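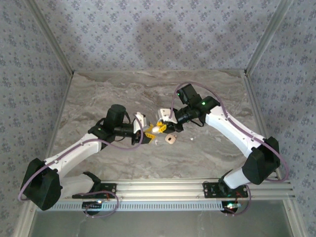 매거진 > 생활문화 > 기획

동네 소금 가게가 다시 문을 여는 이유

항구 도시 플렌드턴의 구시장 골목에는 소금만 파는 가게가 있다. 간판에는 '도릭'이라고만 적혀 있고, 문은 오전 7시에 열린다. 주인 타나시스 차네타코스 밑에서 일을 배운 타나시스 차네토스(Thanasis Tzanetos)가 가게를 넘겨받은 뒤로 진열장에는 소금 14종이 놓여 있다. 굵은 천일염과 꽃소금, 훈연 소금, 절임용 소금이 대부분이고, 요리용이 아닌 것도 두 종 있다. 하나는 가죽을 다루는 사람이 사 가고 하나는 치즈 공방에서 사 간다.

차네토스는 원래 배에서 일했다. 냉동 설비를 보던 사람이라 소금에 관심이 없었다고 한다. "배에서는 소금이 적이었어요. 뭐든 녹슬게 하니까요. 가게에 처음 왔을 때도 창고 경첩부터 갈았습니다." 지금도 창고 문 경첩은 2년에 한 번씩 바꾼다.

플렌드턴에서 소금은 한동안 사라진 장사였다. 염전은 도시 남쪽 갯벌에 있었고, 전성기에는 골목 하나가 전부 소금 도매상이었다. 대형 마트가 들어오고 정제염 값이 내려가면서 도매상은 차례로 문을 닫았다. 남은 건물은 휴대전화 수리점과 세탁소가 됐다. 도릭이 버틴 것은 건물이 자기 것이었고, 절임 공장 두 곳이 거래를 끊지 않았기 때문이다.

분위기가 바뀐 것은 염전 쪽에서였다. 안젤리카 살루도는 버려진 염전 세 구획을 빌려 소금을 다시 만들기 시작했다. 첫해에는 거의 팔 것이 없었다. 둑이 새서 바닷물이 제대로 가두어지지 않았고, 바닥 진흙이 소금에 섞였다. 이듬해 겨울 내내 바닥을 다졌다. 롤러를 밀고 물을 대고 말리고 다시 미는 일이다. 지난 철에 살루도가 거둔 소금은 2,835kg이다. 예전 염전 주인들이 들으면 웃을 양이지만 혼자서 낸 양으로는 적지 않다.

"7월에 다 결정돼요." 살루도의 말이다. 비가 오면 증발지에 모아 둔 진한 물을 급히 덮개 있는 웅덩이로 내려보내야 한다. 이 물을 놓치면 다시 그만큼 진해질 때까지 날씨에 따라 2주가 넘게 걸린다. 그래서 7월에는 염전 옆 창고에서 잔다. 창고에는 접이식 침대와 라디오, 장화 두 켤레가 있다. 장화가 두 켤레인 것은 한 켤레가 마르는 동안 다른 것을 신기 위해서다.

소금을 거두는 시간은 해가 기울 무렵이다. 나무 밀대로 바닥의 결정을 한쪽으로 모으고, 물이 빠지게 작은 더미를 만들어 둔다. 너무 세게 밀면 진흙이 올라온다. 살루도는 이 힘 조절을 익히는 데 두 철이 걸렸다고 했다. 모은 소금은 창고의 경사진 마루로 옮겨 간수를 뺀다. 최소 16개월이 살루도의 기준이다. 간수가 덜 빠진 소금은 끝맛이 쓰고, 자루 안에서 축축하게 뭉친다.

도릭에서는 이 소금을 1kg 종이봉투에 담아 판다. 다른 천일염보다 비싸다. 차네토스는 손님에게 굳이 권하지 않는다. 국을 끓이는 데 쓸 거라면 싼 것을 사라고 한다. 물에 녹으면 차이를 알기 어렵다는 것이 그의 생각이다. 대신 구운 생선이나 토마토에 마지막으로 뿌릴 것이라면 작은 봉투를 꺼내 준다.

이 의견에 모두가 동의하지는 않는다. 시장 건너편에서 식당 '엔리케스'를 운영하는 조르주 스마디는 국물에도 간수를 오래 뺀 소금을 쓴다. 그는 같은 생선 국물을 두 냄비로 나눠 끓여 직원들에게 먹여 본 적이 있다. 결과는 반반이었다. 스마디는 그래도 바꾸지 않았다. "내가 매일 맛을 보는 사람이니 내 입에 맞추는 겁니다."

스마디의 식당에서 소금이 가장 많이 들어가는 음식은 레몬 절임이다. 레몬에 칼집을 내고 굵은 소금을 채운 뒤 유리병에 눌러 담는다. 한 번에 20병을 담그고 한 달을 둔다. 고운 소금을 쓰면 빨리 녹아 껍질이 물러진다고 했다. 병은 수요일에 담근다. 식당이 쉬는 날이라 조리대를 통째로 쓸 수 있다.

절임 공장의 사정은 또 다르다. 도릭의 오랜 거래처인 스쿨렉은 올리브와 케이퍼를 절여 병에 담는 회사다. 이곳의 생산 책임자 소티리스 콘토기아니스는 소금의 맛보다 균일함을 본다. 자루마다 수분이 다르면 소금물의 농도가 달라지고, 농도가 달라지면 올리브가 익는 속도가 달라진다. 그는 자루를 받을 때마다 한 줌씩 덜어 건조기에 넣고 무게를 다시 잰다. 살루도의 소금은 아직 쓰지 않는다. 양이 모자라고 자루마다 차이가 있어서다. 콘토기아니스는 케이퍼 소량 제품에는 써 볼 생각이 있다고 했다. 케이퍼는 소금에 그대로 묻어 두기 때문에 농도를 맞출 일이 적다.

염전을 되살리는 데는 행정 문제도 있었다. 갯벌 일대는 오랫동안 용도가 정해지지 않은 땅이었고, 임대 계약은 1년 단위로만 가능했다. 1년짜리 계약으로는 둑을 고칠 돈을 빌릴 수 없다. 지역 신문에서 이 문제를 오래 취재한 뚱 비(Tùng Vi)는 염전이 다시 돌아간 뒤에야 계약 기간 이야기가 나왔다고 말한다. 지금은 5년 계약이 가능하다. 살루도 옆 구획에도 신청자가 한 명 생겼다. 아직 둑만 쌓은 상태다.

새들도 변수다. 얕은 증발지에는 도요새와 장다리물떼새가 온다. 봄에 둑 위에 알을 낳으면 그 둑은 새끼가 떠날 때까지 쓰지 않는다. 살루도는 지난봄에 수레 길을 돌려 냈다. 길이 두 배가 됐다.

집에서 천일염을 쓰려는 사람에게 차네토스가 하는 말은 간단하다. 플라스틱 통에 꽉 닫아 두지 말고 항아리나 종이봉투에 넣어 불에서 떨어진 곳에 둘 것. 뭉쳤으면 마른 팬에 약한 불로 볶아 식힐 것. 색이 약간 회색인 것은 갯벌 소금에서 흔한 일이고, 바닥에 검은 알갱이가 남으면 물에 녹여 체에 한 번 거르면 된다. 숟가락은 젖은 채로 넣지 않는다.

가게는 오후 2시에 닫는다. 오후에는 배달을 한다. 절임 공장에 자루를 내리고, 돌아오는 길에 염전에 들러 빈 자루를 돌려준다. 취재한 날에는 살루도가 둑을 고치고 있어서 차네토스는 자루를 창고 문 앞에 두고 갔다.

관련 기사
올리브 절임, 첫 소금물은 언제 바꾸나
구시장 골목의 마지막 통 만드는 집
갯벌에서 봄을 나는 물새들
레몬 절임으로 만드는 저녁 식사
무쇠 팬을 오래 쓰는 법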